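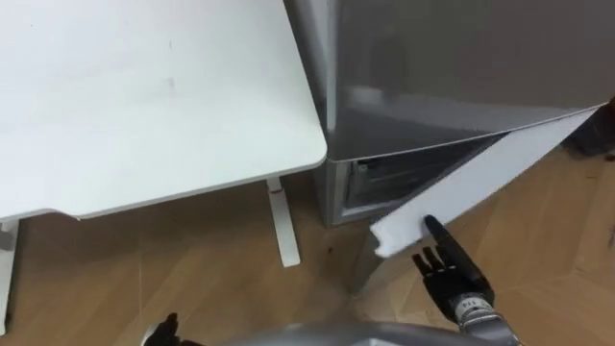 4 minute read

Week 5: Heating oil from depot to tank

Course notes, Lorna Baxter

Last week we finished storage at the depot, so today we get to the part I love most - the delivery itself! Read these alongside your own notes from the Nundon depot visit, especially the sketch you made of the loading rack.

1. Why the season matters

A household on heating oil buys in lumps. The tank gets filled, the boiler draws it down, and then someone remembers to check the gauge. Most of them remember in the first cold week of the year, all at once, and that one habit explains a great deal of how a distributor runs its trucks. In July the phones are quiet and the drivers catch up on training.

Our worked case is Rosales, a small distributor with one depot and a mix of farm and household customers. On a mild day it gets 101 orders. On the first cold Monday it gets 300. Same trucks, same drivers! Before class, jot down which orders you would move to the next day and what you would say to those customers on the phone.

2. Reading the order

An order slip has the product, the quantity, the address, and the access notes. New dispatchers skip the access notes (I did, for a whole winter). Narrow lane, locked gate, tank behind the barn, dog: all of that decides which truck goes and how much hose it needs. Rosales prints the access notes first on the slip, and I think every company should.

Watch the difference between tank size and fill quantity. A customer who says "I have a 300 gallon tank" hasn't told you how much to bring. A tank is never filled to the brim, and there is nearly always some oil left in it. If the customer orders 200 gallons, ask for the gauge reading before you book the load.

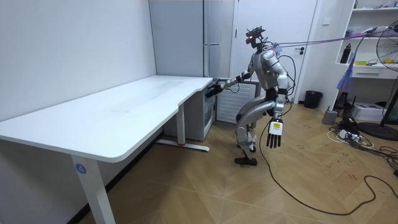
3. At the tank

The driver checks the tank before the hose comes off the reel. Look for rust, a cracked fill pipe, a blocked vent, a tank leaning on its base. Then confirm the product, connect, and stay with the hose for the whole fill. Posture counts here too, and students always laugh until they try it: knees bent and torso tilted forward, just as the robot is standing at the desk, is a good way to get down to a low fill pipe, with your feet set before you reach out an arm. Listen to the vent while the oil is going in.

The meter ticket is printed at the end and goes to the customer. Keep the depot copy flat and dry, please.

4. Routing exercise

Use the Dustis map sheet. Plan one truck from the Nundon depot to the Hovus farms and back, with 102 gallons held over for an emergency call. Mark your stops in pencil.

Bring the finished sheet to the next class, along with any questions on meter tickets.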